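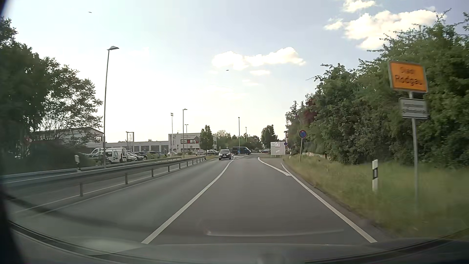 Automated Driving, Unit 3
Rules of the road for test drives and recorded drives
Course notes, Libor Mikuš

Read these notes before the August lab. They cover what we expect of anyone who sits in the test car, and how drives are logged and labeled afterward. The grading sheet is separate.

1. Who is in the car

There are always two people. The safety driver sits behind the wheel with both hands ready to take over. The operator sits in the passenger seat, watches the laptop and speaks up. The safety driver never looks at the laptop while the car is moving. If the operator has a question that needs more than a few words, pull in somewhere legal and stop first.

Only Svetozár Říha and Vojtěch Vaněk are cleared as safety drivers this term. Students may be operators once they have passed the short test with Viera Pešek.

2. Before setting off

Check tires, lights and mirrors as for any car. Wipe the windshield inside and out. Start the Makris logger and wait for the green light, then read the route name aloud so that it is on the audio track. Write the starting mileage in the log by hand.

3. Taking over

The safety driver takes over when in doubt and doesn't need to explain why at the time. Say "mine" out loud. The operator presses the marker key. Nobody argues about it in the car – that is what the debrief is for.

A takeover is not a failure and does not count against anyone's grade. Last term's groups logged 438 of them. The ones that taught us the most were early and undramatic.

4. Junctions and town limits

The planner must be told what kind of road it is on. Town entry signs change the default speed limit, so the label goes at the sign itself and not at the first house. At a junction, label every vehicle that is on or entering the crossing area, including those standing side-on. Parked cars behind a barrier get the "static, off road" label.

If a sign can't be read in a still, write "unreadable". Don't fill in what you think it says, even if you know the road well.

5. Divided highways

The car keeps to the right lane unless the route sheet says otherwise. Lane changes under automation are only allowed with the safety driver's spoken "clear". 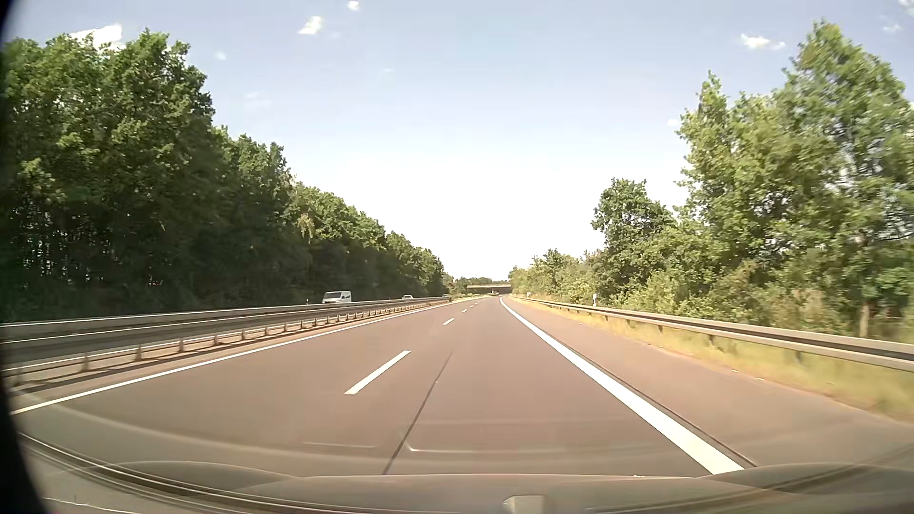
Fig. 2. Right lane of a divided highway, with guardrails on both sides.

For labeling, treat the solid edge line as the limit of the drivable lane. The shoulder gets its own class. Vehicles beyond the median barrier are labeled "opposite carriageway" even when only the roof shows. Dark seams and joints in the asphalt are not lane markings. The Wilthorpe detector still mixes these up now and then, so look at them by eye. The same goes for reflections on the windshield.

6. After the drive

Copy the log to the Lernora server the same day. Each group labels 575 stills. A second student checks the labels, and where the two disagree, Ľubica Štefanec decides.

Blur faces and license plates before anything leaves the server. This includes slides for your own talk.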